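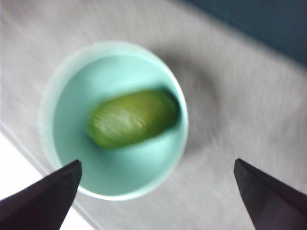
Student Work > Product Design > Year Two > Noment: A Bowl for Small Kitchens

Noment: A Bowl for Small Kitchens
Project report, Villalba studio group

1. Background

Our group was asked to choose one ordinary kitchen object and improve it for people who live in shared apartments. We chose the fruit bowl. In the kitchens we visited, fruit was kept in bags, on top of the microwave, or in a wide dish that took up most of the counter. Limes and lemons were often found dried out behind something else.

We wanted a bowl that one person could fill with a few pieces of fruit and move with one hand. The project name is Noment.

2. Choosing the shape

We began in January with paper models. The first ones were shallow, like a plate with a raised edge. Round fruit stayed in place, but limes rolled up the side when the bowl was carried. We made the walls steeper and the floor smaller, so that a single lime settles against the wall and stays there.

The rim took longer than anything else. A thin rim looked better in the drawings, but people who tried it said it felt sharp when they picked the bowl up from above. We moved to a thick rim. It also made the bowl easier to see on a pale counter, where the earlier models had almost disappeared.

3. Color

We compared white, gray and pale mint green. White was the first choice of the group, but green fruit looked better against the mint, and so did bananas. Gray made everything look older than it was. The mint bowl went on to the trial, and the other two are on the shelf in the studio.

Some people asked for a dark color that would hide stains. We did not try one – the paint had already been bought.

4. Home trial

The bowl was lent to 18 households in turn. Each kept it for a few days and filled in a one-page form. We asked where they put it, what they kept in it, and if they would keep using it.

Most put it next to the stove or on the table. The most common contents were limes, lemons, garlic and keys. Keys were not something we had planned for, and two households used it only for that. Larger fruit was a problem. A grapefruit filled the bowl alone, and one household gave it back early for this reason.

Several forms said the bowl was hard to stack with other dishes. This is true. The steep walls mean it does not sit inside a normal cereal bowl, and nothing much sits inside it except a cup.

5. What we would change

The walls could open out slightly toward the top without losing the effect we wanted. We would also add a small foot, as the flat base slides on a smooth tabletop when a heavy lemon is dropped in. The rim would stay as it is.

We did not test how long fruit keeps in the bowl compared with a bag. We had hoped to, but the trial used up the time – the forms alone came back three weeks late.

Models, forms and drawings are stored in the Villalba studio, second cabinet from the door.

Contact the studio | © Villalba Student Projects | Back to top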